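Home Guides Laundry Spare Parts Contact

Section 4: Setting up the Liltari heated airer

Read this before you load anything. The leaflet in the box promises a dry load overnight and leaves out most of what decides whether you'll get one.

4.1 Where to put it

1. Choose a level floor. Carpet will do if the pile is short.
2. Leave at least 25 cm between the airer and any wall, curtain or bed.
3. Open both wings until the catches click. If you only hear one click, close the wings and start again.
4. Plug straight into a wall socket. Do not use an extension lead or a power board.

CAUTION: The bars get hot enough to be unpleasant. Keep small children and pets out of the room while it's on.

4.2 Loading

1. Spin the load again at the fastest speed the care labels allow. This does more for drying time than any setting on the dial.
2. Hang heavy things on the lower bars, one layer only.
3. Keep collars and cuffs clear of the hinges.
4. Leave a finger's width between items.

NOTE: The box says the airer holds 51 garments. Perhaps it does, if they are socks. Plan on a third of that.

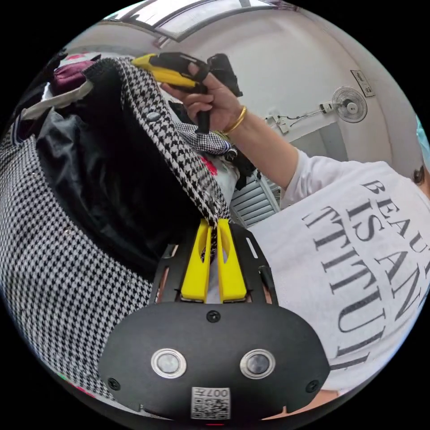 Checked and patterned fabrics deserve a word, as the leaflet says they are "safe on all settings". We wouldn't take that on trust. Dark dyes can mark a pale shirt hung against them, so put a damp white cloth over one bar and test first. Any colour on the cloth means that item dries on its own.

4.3 Choosing a setting

1. Turn the dial to Low for knits and anything stretchy.
2. Use High for towels and sheets.
3. Ignore Eco unless you have all day. It is Low with a timer.
4. Turn the load over after 2 hours.

The cover, sold separately by Sugden, is said to halve drying time. In our cold back room at Prurkavville it saved roughly 25 minutes on a full load. Buy it if you like, but open a window first and see if that's enough.

CAUTION: Never drape the cover over the control box, whatever the drawing on the packet seems to show.
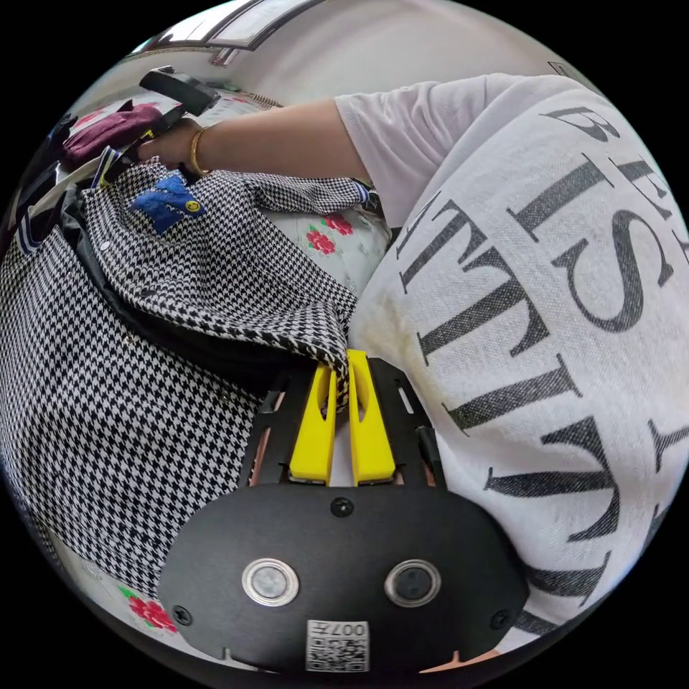
Words: the Aken Home Guides desk
Filed under: Laundry | Checked in May

4.4 Taking the load off

1. Switch off at the wall and wait until the bars are cool to the touch.
2. Feel the seams and waistbands, which stay damp longest.
3. Lay clothes flat on a bed for a short while before folding.
4. Fold the wings in, left side first.

NOTE: If the airer trips the switch in your fuse box, stop using it. The help line may tell you to "try another socket". Ask for a replacement instead, and keep your receipt.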